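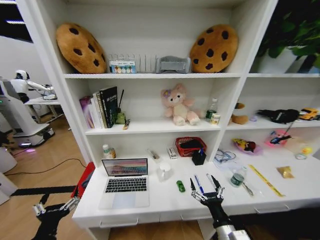 Minutes of the Robotics Club Meeting, April

Start: 4:15 p.m.
Present: 12 members, plus the faculty advisor.

1. Minutes of the last meeting
Approved with one correction. The Bevico order was for spare finger tendons, not finger pads.

2. Desk task for the Pimora competition
The task group reported on practice at the shelf and desk unit. The club will enter the desk-clearing event. The pens and the ruler come first, then the small toys, then anything soft. Pens are still the weak point. The right hand closes too early when a pen lies at an angle, and the group wants to slow the last part of the reach. The laptop stays open during practice and counts as an obstacle. Touching it costs points under the Pimora rules.

A member asked that items go back in the same general area after each run but not in the exact same spot. Agreed.
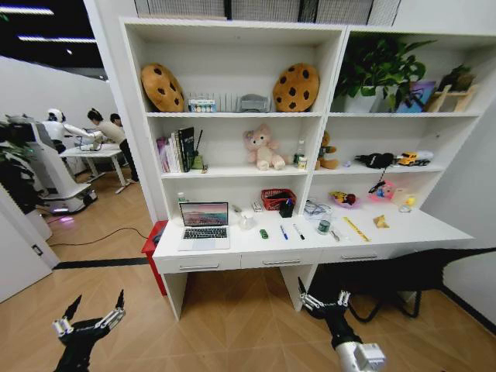 Question from the floor: Do we have to use the Stitard control software at the competition?
Reply: Teams may bring any software they like, as long as it is installed before check-in and not changed after that.

3. Practice log
The log has more than 9 runs with no operator name or start time. Those runs will not be used in the report. From now on the operator fills in the sheet before moving either arm. The sheet has moved to the shared folder under "Leka desk," and the old one is now read-only.

The group also discussed how to name items. Two people had written "cup" and "mug" for the same thing. The label list will be cleaned up by the next meeting, and until then everyone should use the first word on the list.

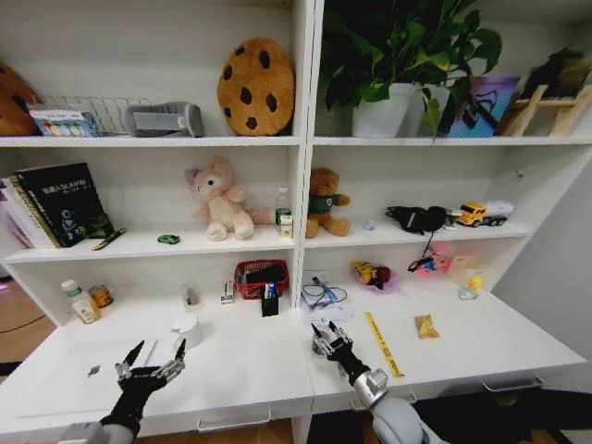 Both hands at the desk, April practice.

4. Budget
The Stitard license renewal is due before the end of the school year. The club will ask the department to pay half. A request for a second set of Bevico spares was tabled until the parts bin has been checked.

5. Scheduling
Arm time will be booked in blocks of two hours. New members need two supervised blocks before they can run the arms on their own. A motion to shorten the blocks failed.

6. Other business
The Leka demo for the middle school visit still needs a short script. The task group will send a draft to the club list.

Adjourned 5:20 p.m.

Recent items
Robotics Club Minutes, March
Pimora Entry Form and Rules
Arm Booking Sheet
Leka Demo Notes
Parts Bin Inventory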